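Forums > Buying and Selling > Yard Sales and Flea Markets

Thread: Tablecloths at a flea market table, worth it or no?

pennyjar_28
Doing my first real table at the Nutbridge flea in October. Table fee is $35 and I already feel dumb for paying it. Question is do I bother with tablecloths. I have bare folding tables, kinda scratched up. Sister says cloth makes people think everything is expensive. Thoughts??

oldsouphound
Cloth. Always. White or black. Hides your boxes underneath too, thats half the reason.

Mudlark Moe
Disagree. I sell tools and kitchen junk and bare tables do better for me. People want to dig. Put a cloth down and they stop touching stuff. Tried it at Illell two seasons, went back to bare.

oldsouphound
Tools, sure. She didnt say tools. What are you selling penny?

pennyjar_28
Mix. Kids shoes, some sports stuff, frames, linens. A LOT of linens. Also a Flendel mixer that I think works.

tansy_and_rust
"I think works" = test it before you go. Bring an extension cord if they let you plug in. At Noiphan they don't.

For frames and shoes I'd go cloth. White shows dirt but small things show up on it way better. Dark frames on a dark cloth just vanish. And iron it!! Wrinkled cloth looks worse than no cloth.

Mudlark Moe
Nobody is ironing at 5 am.

tansy_and_rust
Iron it the night before and roll it on a tube, don't fold. Not hard.

gus_bus
Bedsheets. Flat ones, king size. Don't pay for tablecloths. Clip them at the corners or the wind takes the whole lot, ask me how I know. Lost a lamp.

quarterbin
How much stuff per table is the real question imo. I see tables piled up like a landfill and I walk right past. I put out less and refill from the car. Last fall I made $543 in one morning with mostly empty looking tables. Bigger stuff in back, one thing up front by itself so they stop walking.

oldsouphound
^ this. Something in front by itself pulls them in.

Mudlark Moe
$543 selling what tho. Gold bars?

quarterbin
Old cameras and a rug. Rug was most of it, fair enough.

Anyway two tables end to end on white cloth, few things on each. Something like this
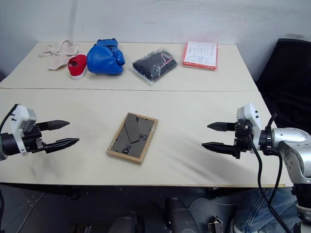 Frame by itself up front, shoe and boxing glove in the back row

pennyjar_28
Oh ok thats less stuff than I was picturing. Looks nice though. I'd be scared people think I'm out of things

gus_bus
One shoe?? Where's the other one lol

quarterbin
Spacing is the point gus

tansy_and_rust
Like the spacing. Would fold that beige cloth though. Linens in a heap don't sell, people figure theres a stain in there somewhere. Fold it, tag on the corner.

Mudlark Moe
Opposite for me. Heap of linens with a 2 dollar sign goes in an hour. Folded ones I end up refolding all day for people who don't buy.

tansy_and_rust
2 bucks though. Some of mine go for ten times that.

Mudlark Moe
And how many do you carry home

tansy_and_rust
Some. Fine. A few.

pennyjar_28
Ok so plan: white sheets, clips, frames on one table spread out, cheap linens in a bin on the ground and the good ones folded. Mixer gets tested this weekend. Do I put prices on everything or wait for them to ask?

oldsouphound
PRICES. On everything. Half of them wont ask, they just leave.

gus_bus
Masking tape and a marker. Not on the frame glass, it leaves gunk. And bring way more ones than you think, first guy always has a twenty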